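Contract Furniture > Bedroom > Side Tables

Lehtinen Round Bedside Table with Drawer

The Lehtinen is a round side table for hotel bedrooms and serviced apartments. It has a light oak finish with visible grain, a circular top with a raised rim, and a curved drawer front that follows the line of the body. The rim keeps small items on the top when the table is knocked in passing, and it gives housekeeping a definite edge to wipe up to.

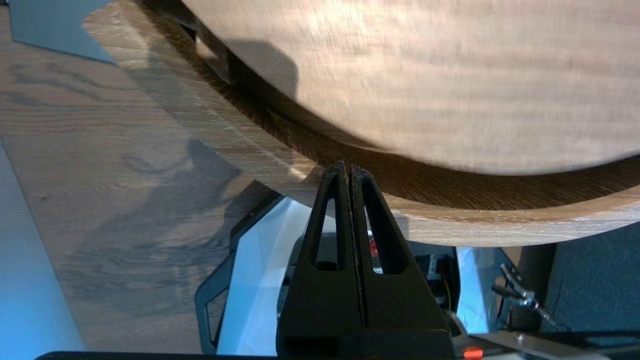 The finish is applied to the outer faces and to the rim. Clean with a damp cloth and dry along the grain. Do not use abrasive pads, solvent sprays or wax polish. Small differences in tone between tables are normal, and matched pairs should be ordered together.

The drawer runs on black metal slides screwed to the bottom of the drawer box. Each drawer is tested to 4000 open and close cycles before the range is released. The slides need no oil in normal use - brush out dust once a year and check that the screws are tight. 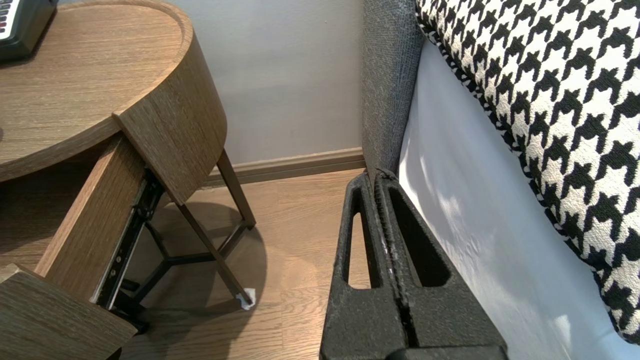

Lehtinen table, drawer open. Dark metal legs with crossbars.

The legs are slender and leave the floor easy to reach with a mop or vacuum head. Check the foot protection whenever the table is moved, particularly on wood or wood-look planks. Replacement pads are sold separately under Skitex part 942.

The round plan suits a corner position between the wall and an upholstered headboard. Place the table so that the drawer can open fully into the room, and leave enough space at the back for cables to fall without being trapped.

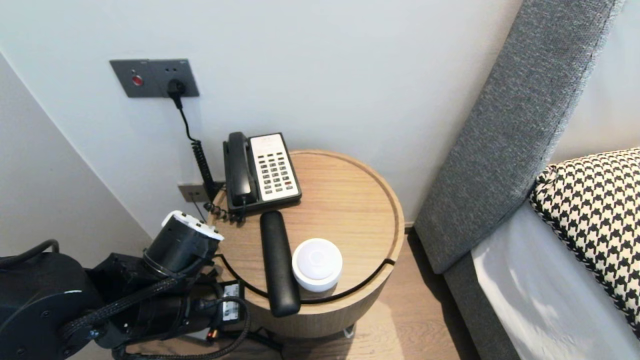
Table beside a grey headboard, with corded desk telephone. Sockets on the wall behind.

Where a telephone is fitted, set it towards the wall and keep the front of the top clear for the guest. Coiled cords should be gathered behind the base of the phone.

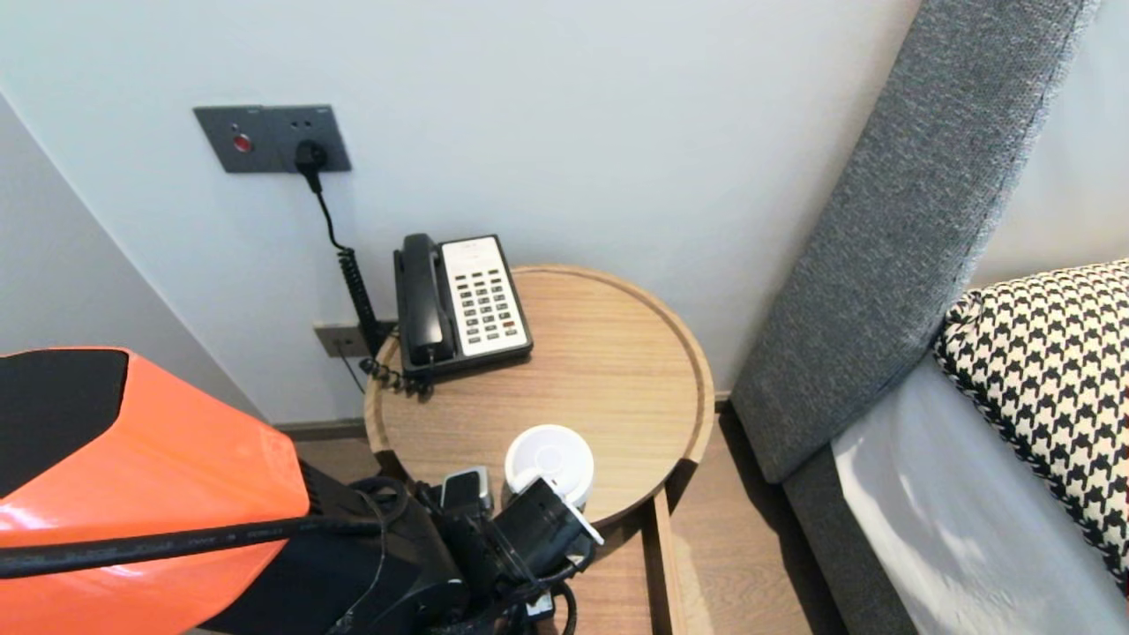 Tables are supplied assembled and boxed singly. Minimum order is three. Lead time for orders placed before the end of March is as shown on the quotation. Annual production is limited to 2000 tables, so larger projects should be booked in stages. Finish samples are available on request from Reijo Lappalainen, contract sales.

Contact Zekach Contract Furniture, Rurkport | © Zekach | Back to top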